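Subscriber import stuck after the Dronell newsletter merged into Tonotia

Status: closed
Opened by: Eino Suominen
Product: Listport, publisher plan

Hi all, I'm the one-person web desk at Tonotia, a small trade magazine about regional radio and print. We bought a competing newsletter called Dronell this spring, and I got handed the fun part, moving their readers over to our mailing system. (I said yes in a meeting before I knew what was in the spreadsheet!)

What I'm seeing: I upload the Dronell file, Listport chews on it for a bit, and then the progress bar parks itself at row 430. No error, no email, nothing in the activity tab. If I refresh, the job says "processing" and stays that way until I cancel it.

What I've tried so far:
Different browser, same thing.
Saved the file again as plain CSV, same thing.
Cut the file down to the first 200 rows, and that went through fine, which made me very happy for the length of one coffee.
Uploaded the next 200, also fine.
Uploaded everything after that and it hung right away.

So I figured one bad row, right? I opened row 430 and stared at it. It looks like a perfectly ordinary person with a perfectly ordinary email address. I deleted it and tried again, and the job stopped at 430 again, on whoever had moved up to take the spot.

Update, 10:40 a.m.

Hedvika Koubek from support wrote back and asked for the header row and which columns I'd mapped. Sent both. She noticed that Dronell kept paid and free readers in one sheet, with a "plan" column that has old names in it like "Founders" and "Desk Copy." We don't have plans with those names. I mapped them to "custom" and hoped for the best, so that may be on me.

She also wanted to know if the two titles share readers. Oh yes. Half the radio people in this part of the world get both.
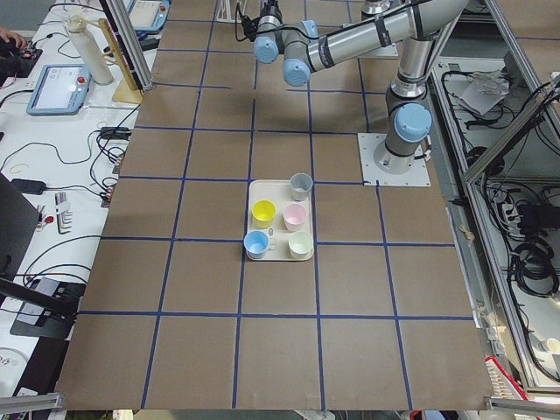
Does a reader who's on both lists get charged twice after the merge?
Listport keeps the older paid record and pauses the newer one, so the card on file is only billed under the plan the person signed up for first.

Good to know, and I've passed that on to Boris Krajčí in our circulation office, who has been getting the phone calls.

Update, 2:15 p.m.

Okay, progress! Hedvika had me sort the file by plan and upload each plan by itself. Free readers went in, all fine. "Founders" went in. "Desk Copy" hung on the first try, and this time the activity tab did show something: "group parent missing."

Desk Copy was Dronell's office deal, where one newsroom paid and a bunch of people got the newsletter under it. In their export the paying newsroom is listed at the very bottom, after all the people attached to it. Listport wants the parent first. When it reached row 430 it hit the first office reader, went looking for a newsroom it hadn't loaded yet, and just sat there waiting. Deleting that row only handed the problem to the next one down.

I moved the 3 newsroom accounts to the top of the Desk Copy file and uploaded it again, and it finished before I'd found my pen.

Update, next morning

Ran the duplicates report. It found 700 matches between the two lists, more than I'd have guessed, and the spot checks I did all look right. Our old Sầm archive segment wasn't touched either, and I had been worried about that one.

Two leftovers that I'd like to keep on this ticket:

1. The welcome email went out to the office readers with the Dronell logo still in the footer. Cúc Lã on our design side has swapped it in the template, but I don't see a way to resend to just that group. Is there one?

2. Please, please make the import show an error when a parent record is missing in a mixed file. I'd have fixed this in ten minutes if I'd seen that message on the first upload.

Reply from Hedvika Koubek

Hi Eino, glad it's in! For the resend, open Segments, choose "imported by me," pick the Desk Copy file and hit "send again." It skips anyone who unsubscribed in the meantime. I've filed your second point as a bug under your account and you'll get a note when it changes. Closing this one, but just reply if the footer gives you trouble.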